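Private Car Sales Need a Proper Record of the Deposit

The sale of a used car between two private individuals remains one of the largest transactions that most households will carry out without professional help. A house purchase has its solicitors and a loan has its paperwork. A car worth several months' wages may change hands on a driveway at seven in the evening, on the strength of a telephone call and a few photographs. This association has argued for some time that the weakest point in that arrangement is the holding deposit, and we return to the matter now because the number of disputes brought to our advice desk has not fallen.

The usual pattern is simple. A buyer views the car, likes it, and offers a sum to have it taken off the market. The seller accepts, often by text message. Neither party writes down what the money is for. If the sale goes ahead, no harm is done. If it does not, each side discovers that the other had a quite different understanding of the word 'deposit'.

Our adviser Saadet Kılıçarslan reviewed 60 such disputes from the Rernstead area over the past year. In 37 of them there was no written record of any kind beyond the bank transfer itself. The sums were rarely ruinous, but they were large enough to matter, and in several cases the parties had spent more time arguing than the car had spent on sale.

One case may stand for many. Keegan MacPherson advertised a seven-year-old estate car in June and took a deposit of £1000 from a buyer who asked for a fortnight to arrange the balance. Mr MacPherson turned away two other callers in that time. The buyer then withdrew, saying that his insurance quotation was too high, and asked for the whole amount back. Mr MacPherson believed he was entitled to keep it. The buyer believed that it had only ever been a gesture of good faith. Both men were reasonable, and both were angry. 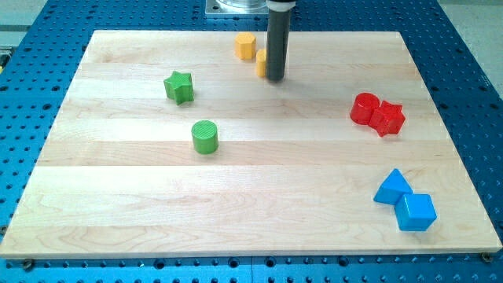 It is sometimes said that buyers and sellers should simply be more careful. We do not find this persuasive. People who sell one car every six or seven years cannot be expected to acquire the habits of a dealer, and the websites that carry their advertisements are well placed to help them. A listing service already asks for the mileage, the service history and the number of previous keepers. It could also ask whether a deposit will be taken, how much it will be, how long the car will be held, and in what circumstances the money will be returned.

The regional listings site Erkell has tried a modest version of this, with a single page that both parties complete before any money moves. Its manager, Müzeyyen Toprak, told our spring meeting that some sellers had objected to the extra step and that a few had taken their advertisements elsewhere. We accept that this is a real cost to a small business. It is also a reason for the larger sites to act together, so that no one of them is punished for doing the sensible thing.

Our colleague Yichen Yu has put the opposing view, that a form will give false comfort and that a dishonest seller will sign anything. There is some force in this. A written record will not stop a fraud - it was never meant to. Its value lies in the ordinary sale between honest strangers, where the trouble comes from silence on both sides.

Until the sites move, we advise members to exchange a short dated note giving the registration number, the agreed price, the deposit, the date by which the balance is due, and what happens if either party withdraws. Both should keep a copy. A blank version is available from the advice desk on request.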